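Learning to Juggle at an Age When Things Roll Under the Couch

I finally got four catches in a row! If you juggle, you're smiling politely right now, and that's fine, because four catches is nothing. But I started in July, dropping everything I picked up, and last night around suppertime I stood in the hallway and my hands just did it. Then they did it again. I yelled so loud the dog next door started up.

It began with a library book. Our branch in Utville had a sale table and I came home with a thin paperback on juggling, no cover, somebody's pencil notes all through it. The notes are better than the book. On the page about the basic three-ball pattern, next to a very serious diagram, the pencil says "throw the second one LATER than you want to." I read that and didn't believe it, and it took me weeks to see how right it was. I was panicking and handing the second ball across instead of throwing it. Once I waited for the first one to get to the top (really waited, which feels like forever) the whole thing opened up.

What you throw matters more than I expected, too. I started with tennis balls, and please don't do that. They bounce away and you spend your evening on your knees. Next came little bags of rice I sewed from an old pillowcase, with rice from Meijer, and those were so much better! They land and they stay put. The seams aren't pretty and one of them leaks a bit, so there's rice in the hallway rug now and probably always will be. Foam is somewhere in between. It's kind to lamps, but it's so light that I throw too hard and everything goes up into the coats.
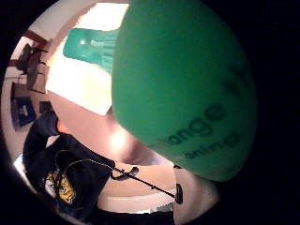
Hamish Galbraith wrote back after my last post to tell me I should stand facing a bed, close enough that my shins touch it, so the drops don't go far and I quit walking forward. He also thinks I should spend a whole week with only two balls and leave the third in a drawer, and he says my left hand will hate me for it.

Well, Hamish, it does! I've been doing the bed thing every morning before coffee and it's a huge help. I hadn't noticed how much I chase the throws. In the hallway I'd start by the bathroom and end up at the front door. The left hand is slower going. It throws low and a little sideways, like it's trying to get rid of the thing, so I've been starting every round from that side.

There's a juggling night in Durdale, in the gym behind the old school, and my sister in Okumdale wants to come along. She can already do clubs. She learned at camp and never once mentioned it to me in all these years! We're going as soon as her car is out of the shop, and I'm bringing the rice bags, the leaky one included.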